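Sayce Card Room: Questions We Get

What is a Sayce card?
A plain colored card, sold in packs of 60 or 100, for place settings, recipes, labels and the apologies you owe your neighbors. You write on it. It doesn't connect to anything.

Do you print them for me?
Yes, up to 75 per order. Past that, Delyth Gethin does the job on Sunday evenings and would like a week's warning.

Which color should I pick?
Light blue sells best. Cream looks elegant until someone puts a glass down on it. We stopped making yellow after the Folelach wedding and don't take questions on that.

Will pale colors show up on a busy tabletop?
Better than you'd think. A strong wood grain, all knots and wavy lines, swallows brown and cream cards whole. Light blue holds its own.
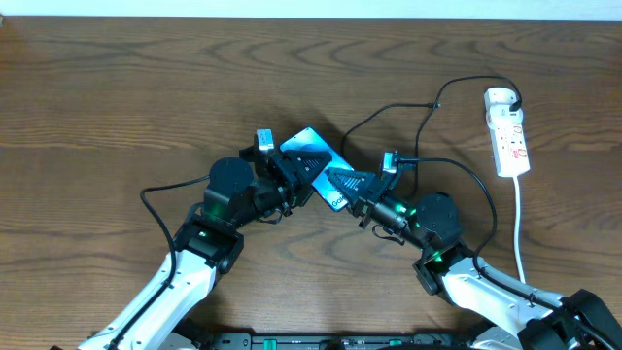

Margit Tveit wrote in to disagree: she set out light blue at her mother's birthday, on a walnut table, and three guests still sat in the wrong chairs. Bigger handwriting, Margit. We've also been told that pencil is charming. It is, up to arm's length.

Can I fold one into a tent?
Score it first with a dull knife and a ruler. Folding freehand gives you a card that leans like Alun Morgan after lunch.

What if my pack arrives bent?
Put the cards under something heavy overnight. If they're still bent in the morning, send us your order number and we'll mail a new pack.

Do you take returns?
Unopened packs, yes. Cards with names on them, no, even if the engagement is off.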